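7. When an arm stops and won't say why

This section covers the two-arm Rennie bench. If you skipped here from the index because something is beeping, do step 1 first and read the rest afterward.

The most common fault is a grip stall. One gripper closes on a part, decides the part is the wrong shape, and holds on to it with great conviction. The other arm waits for its turn. It will wait all night. Kirsty Forsyth once left a bench in this state on a Thursday and found it exactly as polite the next morning.

CAUTION: A stalled arm is still powered. Green lights on the gripper housing mean the motors can move. They do not mean things are going well.

7.1 Clearing a grip stall

1. Press the stop button on the Jakham controller. Wait for the fan to drop in pitch before you reach in.

2. Look at what each gripper is doing and write it down. The log records motor current and very little else, and "left arm holding part, right arm idle" will save you an hour later.

3. Check the tiles between the two grippers for dropped parts. Small dark pegs show up well against white tile. Clear plastic bits do not, so get your head down to table level and look sideways.

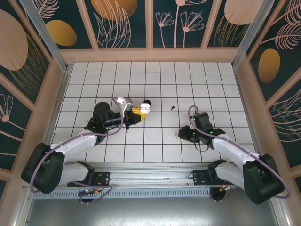
4. Support the held part with one hand, then choose RELEASE from the service menu. Toys with a cap should be held by the body. The cap will come off in your hand and the body will go wherever it likes.

5. Follow the purple cable on each arm from base to wrist. It should loop freely over the top. If it has snagged on the wrist bracket, ease it off by hand with the power down.

6. Pick up everything loose on the tiles, including fragments too small to belong to anything. They belong to something.

7. Run HOME at 35 percent speed, left arm first, then right.

Note: Homing both arms at once is possible. So is replacing both wrists.

7.2 If the stall comes back

Open the grip page and read the force limit. The factory setting is 70. Older Clondonitz software resets it to 110 after an update without mentioning it, and at 110 the gripper will hold a soft part hard enough to leave a dent and then report a shape error. Set it back to 70 and save. Save again if the screen flickers.

If the limit was already 70, inspect the finger pads. Worn pads slip, the controller squeezes harder to make up for it, and you are back at step 1.

Two stalls in a row on the same part: take that part out of the batch. Three on different parts: leave the bench off, tag it, and send the log to Sarkum service with your notes from step 2.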